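Trinville toy library to sort 2,513 donated items before fall reopening
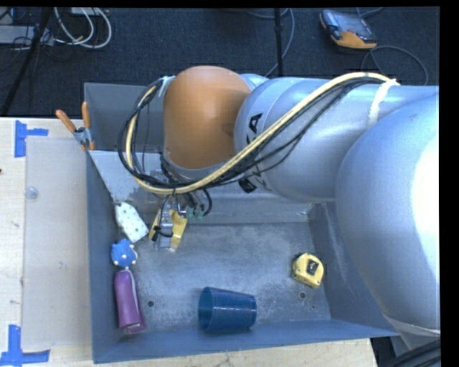

TRINVILLE — The Bustamante Street toy library will close its lending desk for most of August while staff work through 2,513 donated toys and household items, the largest intake since the library opened.

The donations came in over the spring and early summer through a drive run with Drindetti, a local chain of secondhand stores. Drop-off points were set up at all of the chain's Trinville locations, and people were asked to bring toys, play dishes, bath items and anything else a child under eight might use.

"We planned for a few carloads," said Aparecida Pacheco, who manages the library. "By the second week we were stacking boxes in the hallway."

Most of what arrived was not sorted. A single bin can hold a plastic cup, a soft toy and a sponge, and each kind of item is handled differently. Hard plastic is washed and put back on the shelves. Plush toys go through a laundry cycle and are checked for open seams. Used sponges and anything with peeling paint are thrown out.

Items with small parts are tested before they can be lent to families with children under three. Those that fail are moved to the shelves for older children or set aside for schools.

Fasil Mersha, who oversees intake, said cups and play dishes have been the easiest category to place. Day care centers have already asked for 200 of them. Character toys take longer, he said, as many arrive without the pieces they were sold with.

"We get a head from one set and a body from another," Mersha said. "Sometimes they go together and we don't know it until the last box."

The library lends to 41 child care providers as well as to individual families. Providers with items already on loan will not be charged late fees while the desk is closed, and returns can be left in the covered box by the side entrance until 6 p.m.

Shelving for the new stock is being paid for by Stodon, a storage company based in Trinville. The company has also lent the library 40 bins with lids for items waiting to be cleaned.

Hadi Masri, who runs a home day care near the library, said he hopes the reopened shelves will have more for toddlers — his group has been through most of the current selection twice.

The library is not taking further donations until the sorting is done. Drindetti stores will continue to accept clothing and books.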